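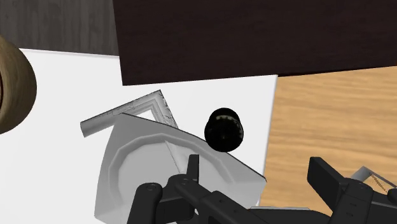

Wrist view from the sim, with the tray, the black knob and the frame corner between me and a good night's sleep.

So I broke the gripper. Well, a finger of the gripper, and the tray, and a little bit of my confidence, and I've been promising Kirsty I'd write it up before I forget the order things happened in (I've already forgotten some of it, sorry Kirsty).

If you've been reading for a while you know the project. Bolger is my home-grown clutter picker: it practices in simulation on heaps of random junk, and then I run the same controller on a real arm in the garage here in Jallbridge and see how much of the practice carries over. The arm is a secondhand Foriditz that cost me $1,995 and a long drive. The gripper is a Drenska two-finger thing with way too many little linkages, and I love it, and I now know what a replacement finger costs. I'm not telling you because my husband reads this.

The sim side has been going great! That's what made this so annoying. I scatter objects over a bunch of mismatched surfaces, wood and white and gray and whatever the randomizer feels like, so the vision part doesn't get attached to one tabletop. Then Bolger picks something, and either sets it in a tray or moves it out of the way. By the end of spring it was doing this well enough that I'd stopped watching the runs and just looked at the score in the morning. You can see where this is going.

First real session with the tray was a Thursday night after dinner. I had a knob and a tray on the bench, pretty close in size to the sim ones, and the job was to pick the knob off the bench and put it in the tray. Pick was perfect. Beautiful. Then it carried the knob over, came down to the level of the rim, stopped dead like it had hit a shelf, and let go. The knob dropped into the basin, bounced out and rolled under the water heater.

I laughed and ran it again. Same thing. Rim height, stop, let go, bounce. I figured my height calibration was off, so I did what any sensible person does at ten at night and shoved a correction in by hand. I told the arm the bench was lower than it thought. And on the next try it did put the knob down in the basin, softly, and I did a small dance.

Then I asked it to pick the knob back out.

I want to be clear that the next part was my fault and the arm did exactly what it was told. It opened the fingers, came down over the tray, and kept coming. The left fingertip landed on the rim and the arm pushed. There was a creak, then a really loud crack, and a chunk of tray went past my elbow. The finger bent sideways at the lower joint and the whole thing sat there humming and leaning on what was left until I hit the big red button. My hand was already on it, thank goodness, but I was slow. The log says it was pushing for four seconds, which feels like nothing when you read it and like a full commercial break when you're standing there.

There was a force limit. That's what I kept saying to myself while I swept up. I set that limit! I remember typing it!

Okay, so there were two problems, and I went looking for the wrong one first.

I spent the whole next evening on calibration. I measured the bench, I measured the mount, I blamed the tape measure. Everything came out fine with my hand correction removed, and with the correction in, the arm was reaching lower than it should by exactly the amount I'd typed. So the arm had been right about the bench all along and had stopped at rim height on purpose.

I sent a couple of renders to Lachlan Sheehan, who I know from the old robotics meetup, and complained at length. He wrote back one line: "Turn on the collision shapes." I'd had them off for months because they make the viewer crawl. I turned them on and said a word.

For anyone who doesn't live in this stuff, a simulated object usually comes as a pair of shapes. One is the pretty one that gets drawn, and the other is a simpler one that the physics uses to decide what's touching what. My import script was making the simple shape by shrink-wrapping the pretty one, and shrink-wrap doesn't go into hollows. So the tray looks like it has a nice recessed basin with all those angled sides, and as far as the physics was concerned it was a solid slab, flat across the top. There was a lid on it! An invisible lid, level with the rim, in every single run since I added that tray. Of course Bolger learned to stop at the rim and let go. In the sim that was a gentle, perfect placement every time, and it got full marks.

The frame corner has it too. It's an L, so the shrink-wrap fills in the inside of the L with a triangle of nothing that things can sit on. And the ring on the left is plugged solid. I went back through old renders after that, and I'd find something that looked a bit like it was hovering, and I'd remember seeing it at the time and thinking, eh, camera angle. With the black knob in the one at the top of this post I still can't say from the picture alone whether it's sitting on anything.

So that explains the bouncing knob. It doesn't explain the crack.

The crack was the force limit, and this is the part Kirsty wanted me to write down. Kirsty Tipoki wrote the safety wrapper for the arm, and it works. I've tested it, she's tested it, you can stop the arm with a pool noodle. But the wrapper reads its settings when the controller starts, and my little calibration shortcut restarts the controller with its own settings file. That file was one I'd copied out of the sim, where the force limit is set to zero. In the sim I'd decided zero meant "no limit." In Kirsty's code, zero meant "use whatever the arm's default is," and the default on this arm, from whoever owned it before me, was 109 newtons. I looked at that number for a while. My limit is a lot smaller.

So when I put in the correction, I made the arm reach too low and threw out the limit that would've caught it, in one go, with one command I was pretty pleased with.

What I've changed:

The import script now chops hollow things into several pieces before wrapping them, so a tray has an inside. It took seven tries on the frame corner before the pieces stopped jittering against each other, and it's still a bit twitchy along the ridged part.

Collision shapes get drawn for every new object, once, and I have to look at them before the object goes in the pile. The viewer can crawl all it wants.

The wrapper refuses to start if the limit is zero or missing. Kirsty had that done before I'd finished apologizing.

No settings file is shared between the sim and the arm anymore. They don't even live in the same folder.

No hand corrections on the real arm unless the arm gets stopped, the correction gets written down, and the first move after it is a slow one over an empty bench. I'd also like to stop doing them at ten at night but we'll see.

And safety glasses, every time, even for "just one more run." The piece that went past me was small but it was moving, and I was leaning in to get a better look, like you do.

I retrained over the weekend with the fixed tray and the scores went down, a lot! I was weirdly happy about it. Reaching into a basin with two chunky fingers is hard, and Bolger keeps bumping the rim on the way in, usually with the left finger. It's also figured out that if it grabs the knob near the edge of the tray it can drag the whole tray along with it, which technically counts as moving the knob. I need to fix the scoring on that before it gets any more creative.

The new finger's on order and I've been told September, so the real arm is parked with a sock over the gripper until then. If anyone has a spare left finger for one of these, or a good way to split up ring shapes without ending up with a million slivers, the comments are open. I also never found the first knob. It's still somewhere behind the water heater.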